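Two-gripper cable demos: fix the start pose or let it vary?
Hand-held collection board, February 2022

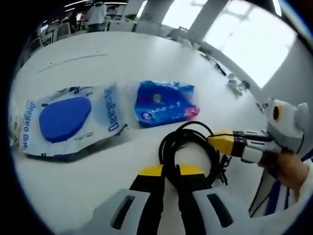 Post 1 – urden_bench

We're collecting two-handed demos with hand-held grippers on a white table. The task is a coiled black cable: one gripper at the loops, the other pinching the end near the connector. A couple of packaged items sit on the left half of the table.

So far we have 400 episodes. I let people drop the cable however they like before each one. The policy trained on them finds the coil fine but goes for the wrong part of the cable near the connector. Should I fix the start pose, or keep it random and collect more?

Post 2 – memon88

Fix it. Random starts with 400 episodes is too thin for cable. Pick 10 start layouts, print them on a card, and have people match the card. Widen it once the policy can do those.

Post 3 – looptrail

I disagree with memon88. We did the card thing for Prunia and the policy learned the cards. Move the coil over a hand's width and it reached for where the coil used to be. We threw out most of that set.

Keep the starts random and fix the grasp instead. Does everybody pinch the connector end the same way?

Post 4 – urden_bench

No. Some pinch the cable and leave the connector just behind the tip, some take the connector body. I never wrote down which one counts.

Post 5 – looptrail

Then that's your problem. Two grasps under one label. Sort them before you collect anything else.

Post 6 – memon88

Sorting is fair. I still say he needs fewer layouts. Cards don't have to mean exact positions, you can mark a zone and let people drop the coil anywhere inside it.

Post 7 – brorosex_user

What are you doing about the packages? If they stay in the same place in all 400 episodes, the model can use them as a landmark. We run the Brorosex scripts and they have a check for this. It masks the clutter and compares the predicted actions. Ours changed a lot when the packages went away, and we had been blaming the cable.

Post 8 – urden_bench

They get moved when somebody remembers. I'll make it a step between episodes.

Post 9 – tablecam

Watch the second hand too. If one person does both grippers, the timing between them is very regular. If two people share the job, you get long waits while one looks at the other. Don't mix them in one set – or at least tag them.

Post 10 – urden_bench

Update. I went through the episodes and tagged the grasp. It came out close to an even split, so looptrail was right on that part. I dropped the ones that took the connector body and retrained. The wrong reaches at the connector are mostly gone. Next is 50 new episodes with the coil inside a marked zone and the packages moved every time. I'll post numbers in April.

Post 11 – memon88

So a zone after all.

Post 12 – looptrail

A big one, I hope.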